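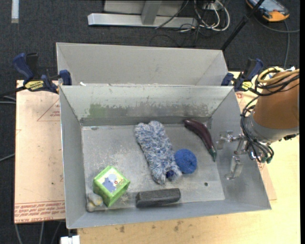
Mixed items in a picking bin at our Flernby workshop.

Search this site Enter keywords Go

About us

Kakent helps small and medium-sized firms plan and buy robot equipment. We are independent of the manufacturers and take no commission from them. Clients pay us a fixed fee, agreed before we start.

The company was set up by Renata Dudek, who spent 13 years in purchasing for a packaging firm, and Nilton Nina, a controls engineer. They had both seen arms bought on the strength of a brochure and then left standing for want of a suitable gripper or a safe place to put them.

What we do

Most of our work begins with a budget. The price of the arm is the part people know. We add the gripper, the controller, guarding, clamps and fixtures, cabling, training, spares and the hours your own staff will spend on the project. We set this out line by line, with a low and a high figure for each, and mark which items can wait until the second year.

We then try the job on a bench. Clients send us their own goods where they can. Where they can't, we use a mixed set of household objects and toys: soft, hard, round, square, shaggy. A microfibre mitt and a smooth plastic shape ask very different things of a gripper, and it is cheaper to learn this before an order is placed.

Our bench is plain. Metal bins are held with bar clamps so that the layout can be changed between trials. The bins get scratched and we keep using them.

At the end you receive a written plan with a specification, a cost sheet and a list of questions to put to suppliers. If the figures do not support a purchase, the plan will say so.

Who we work with

Bindach, a returns warehouse, came to us with floor space for one cell and a choice of 2 suppliers. Wieczorek, a maker of cleaning goods, wanted a three-year equipment budget it could show to its bank. We also work with colleges fitting out teaching rooms.

Fees

A bench day costs £640. A budget review without bench work costs £510. Both prices exclude VAT and are next reviewed in May.

Visits to the workshop are by appointment. Please ask for Renata.

Page last updated 02/03/2020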